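Haselmaus in Kistard: Ergebnisse der Nusssuche und Ausblick auf das Frühjahr
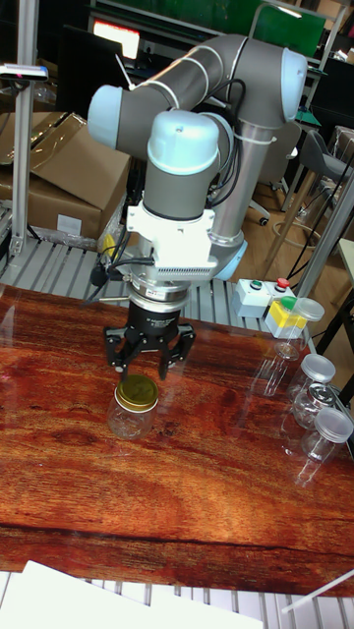 Rubrik: Artenschutz
14.02.2018

Die Auswertung der Haselnüsse aus dem vergangenen Herbst und Winter ist abgeschlossen. Insgesamt lagen uns 2.722 geöffnete Nussschalen aus den vier Teilgebieten vor. 679 davon tragen die Fraßspuren der Haselmaus. Damit ist die Art jetzt in drei der vier Teilgebiete sicher nachgewiesen, in Catwood, am Stubbs und am Südrand von Kistard. Für das Clellar fehlt der Nachweis weiterhin.

Die Zahlen sind kein Maß dafür, wie viele Tiere in einem Gebiet leben. Eine einzelne Haselmaus kann unter einem guten Strauch viele Schalen hinterlassen, und unter einem schlecht tragenden Strauch findet man nichts, auch wenn das Tier zwei Meter weiter im Brombeergestrüpp schläft. Die Nüsse sagen uns, dass die Art da ist. Mehr wollten wir mit dieser Erhebung nicht wissen.

Wie gesucht wurde

In jedem Teilgebiet wurden Suchflächen von je 100 Quadratmetern abgesteckt, immer dort, wo mehrere fruchtende Haselsträucher beieinanderstehen. Abgesucht wurde der Boden unter den Sträuchern, und zwar auf Knien. Im Stehen übersieht man die kleinen Schalen im Laub. Jede geöffnete Nuss kam in eine Tüte mit der Nummer der Fläche, ganze Nüsse blieben liegen. Grüne, unreif geöffnete Nüsse wurden ebenfalls mitgenommen, sie waren aber so spät im Jahr nur noch selten zu finden und meist schon braun.

Die Bestimmung hat Hilkka Mäkelä übernommen. Alle Schalen gingen einmal durch die Lupe, die unklaren ein zweites Mal durch Makis Xenos, der die erste Bestimmung dabei nicht kannte. Wo die beiden sich nicht einig waren, steht in der Tabelle „unbestimmt“. Das betrifft vor allem alte, verwitterte Schalen, bei denen der Rand des Lochs ausgebrochen ist. Wir haben solche Schalen auch dann nicht der Haselmaus zugeschlagen, wenn sie von einer Fläche mit vielen sicheren Funden stammten.

Woran man die Haselmaus erkennt

Da in den letzten Wochen mehrfach danach gefragt wurde, die Merkmale noch einmal in Kurzform.

Haselmaus: Das Loch ist fast kreisrund. Der innere Rand ist glatt, wie gedrechselt. Auf der Schale rings um das Loch liegen feine Zahnspuren, die schräg zum Rand verlaufen.

Waldmaus und Gelbhalsmaus: Der innere Rand ist quer geriffelt, die Zahnspuren stehen senkrecht zur Kante. Auf der Außenseite um das Loch herum finden sich weitere, eher unregelmäßige Spuren.

Rötelmaus: Der innere Rand ist ebenfalls quer geriffelt, die Außenseite aber weitgehend unbeschädigt.

Eichhörnchen: Die Nuss ist gespalten oder an der Spitze aufgebrochen, die Kanten sind zackig.

Haselnussbohrer: Ein sehr kleines, rundes Loch, durch das die Käferlarve die Nuss verlassen hat. Diese Nüsse wurden am Anfang gelegentlich mit eingetütet und haben in der Auswertung nichts zu suchen.

Wer unsicher ist, nimmt die Schale mit. Ein Foto mit dem Telefon reicht in der Regel nicht aus, man erkennt darauf den inneren Rand nicht.

Zu den Teilgebieten

Catwood. Erwartungsgemäß die meisten sicheren Funde. Der Westteil wurde vor Jahren durchforstet, seitdem ist dort eine dichte Strauchschicht aus Hasel, Weißdorn und Brombeere aufgewachsen, mit viel Geißblatt dazwischen. Unter dem Geißblatt fanden wir nebenbei auch zwei alte Nester aus zerfaserter Rinde. Sie waren vom Strauch heruntergedrückt und wurden an Ort und Stelle belassen. Im Ostteil stehen die Buchen eng, darunter wächst kaum etwas. Dort gab es Nüsse nur am Wegrand, alle von Wald- oder Gelbhalsmäusen geöffnet.

Stubbs. Hier hatten wir wenig erwartet. Die Hecke zwischen dem oberen und dem unteren Gehölz wurde im vorletzten Winter auf ganzer Länge auf den Stock gesetzt, und es war unklar, ob die Haselmäuse im unteren Gehölz das überstehen. Die Funde stammen aus beiden Gehölzen, aus der Hecke selbst kommt keiner, die Stöcke tragen noch nicht. Ob zwischen den Gehölzen derzeit ein Austausch stattfindet, lässt sich daraus nicht ableiten. Haselmäuse überqueren offene Flächen ungern, und die Lücken an den beiden Feldzufahrten sind breit.

Südrand von Kistard. Nur wenige Schalen, aber darunter mehrere eindeutige. Es ist der erste Nachweis von dort. Die Fläche liegt am Hang über der Straße und ist mühsam zu begehen, deshalb hatte man sie früher ausgelassen. Sie sollte künftig dabei sein.

Clellar. Kein Nachweis. Die Hasel trägt dort gut, es wurden viele Schalen gefunden, aber fast alle von Eichhörnchen und Rötelmäusen. Das Gebiet liegt zwischen Ackerflächen und hat nach keiner Seite eine durchgehende Gehölzverbindung. Möglich ist, dass die Art dort fehlt. Möglich ist auch, dass wir an den falschen Stellen gesucht haben, denn der nasse Nordteil war wegen des Wasserstands nicht zugänglich. Wir führen das Clellar deshalb als „ohne Nachweis“ und nicht als „unbesiedelt“.

Folgen für die Pflege

Die Haselmaus steht in Anhang IV der FFH-Richtlinie und ist streng geschützt. Ihre Ruhe- und Fortpflanzungsstätten dürfen nicht beschädigt werden. Für die Pflegearbeiten heißt das vor allem, auf die Jahreszeit zu achten. Von Herbst bis ins Frühjahr schlafen die Tiere in Nestern am Boden, unter Laub, zwischen Wurzeln oder am Fuß alter Stöcke. Das Schneiden der Sträucher im Winter ist vertretbar, wenn von Hand gearbeitet wird und keine schweren Maschinen durch den Bestand fahren. Stubben werden in den Nachweisgebieten im Winter nicht gezogen oder gefräst, auch nicht einzelne.

Für die Hecke am Stubbs haben wir dem Bewirtschafter vorgeschlagen, beim nächsten Durchgang abschnittsweise vorzugehen, mit mehreren Jahren Abstand zwischen den Abschnitten. Er ist grundsätzlich einverstanden. Über die beiden Zufahrten muss noch gesprochen werden. Denkbar wäre, die Überhälter links und rechts so stehen zu lassen, dass sich die Kronen mit der Zeit berühren. Eine Pflanzung in der Lücke kommt wegen der Erntefahrzeuge nicht in Frage.

Im Ostteil von Catwood soll im nächsten Winter ein Streifen entlang des Hauptwegs aufgelichtet werden. Der Antrag liegt beim Forst. Eine Antwort haben wir noch nicht.

Niströhren ab April

Die Nusssuche hat den Nachteil, dass sie nur dort funktioniert, wo Hasel wächst und trägt. Als Ergänzung hängen wir in diesem Jahr 200 Niströhren auf, verteilt auf alle vier Teilgebiete. Der größte Teil kommt ins Clellar und an den Südrand von Kistard, wo wir bisher am wenigsten wissen. Im Clellar wird diesmal auch der Nordteil einbezogen, sofern man bis dahin hineinkommt.

Die Röhren werden im April aufgehängt, waagerecht unter Seitenästen, in Brust- bis Kopfhöhe und mit der Öffnung zum Stamm. Sie müssen Kontakt zu benachbarten Zweigen haben. Eine frei hängende Röhre wird kaum angenommen. Jede Röhre bekommt eine Nummer und wird mit Koordinaten eingetragen. In den früheren Jahren sind etliche Röhren verloren gegangen, weil sich im belaubten Zustand niemand mehr an den genauen Strauch erinnerte, deshalb wird zusätzlich ein Stück Markierband am Ast befestigt.

Kontrolliert wird einmal im Monat bis in den Herbst hinein. Die Kontrollen dürfen nur Personen durchführen, die in der Ausnahmegenehmigung namentlich genannt sind. Bitte auch aus Neugier keine Röhre öffnen. Ein Weibchen mit Jungen kann das Nest nach einer Störung verlassen.

Bei der Kontrolle wird der Eingang mit einem Tuch verschlossen und die Röhre erst dann abgenommen. Tiere in Tagesschlaflethargie sind kalt und rühren sich nicht, sie werden nicht geweckt und nicht gewogen. Nester ohne Tier werden nach Material notiert. Ein gewebtes Nest aus Rindenstreifen mit frischen grünen Blättern außen herum gilt als Haselmausnest, lose Blatthaufen meist als Nest von Waldmäusen. Blaumeisen nutzen die Röhren selten, dafür finden sich im Spätsommer manchmal Wespen darin. Solche Röhren bleiben bis zum Winter hängen.

Material und Rückgabe

Die Nussschalen werden nach Teilgebiet und Fläche getrennt aufbewahrt und können nach Absprache mit Hilkka Mäkelä angesehen werden. Eine kleine Vergleichssammlung mit allen fünf Öffnungstypen wird gerade zusammengestellt und kann für Schulklassen und Führungen ausgeliehen werden.

Es fehlen noch drei Lupen und ein Maßband aus der Ausgabe vom Herbst. Wer sie zu Hause hat, gibt sie bitte bei Makis Xenos ab. Ebenso die Erfassungsbögen für die Flächen 7 und 12 am Stubbs, von denen bisher nur die Tüten mit den Nüssen angekommen sind. Die Funde sind in der Gesamtzahl enthalten, die Angaben zur Strauchschicht müssen wir sonst neu aufnehmen.

Zufallsbeobachtungen der Haselmaus, auch Totfunde und Nester, nehmen wir das ganze Jahr über entgegen. Benötigt werden Ort, Tag und möglichst ein Foto. Nester im Brombeergestrüpp bitte hängen lassen, auch wenn sie alt aussehen.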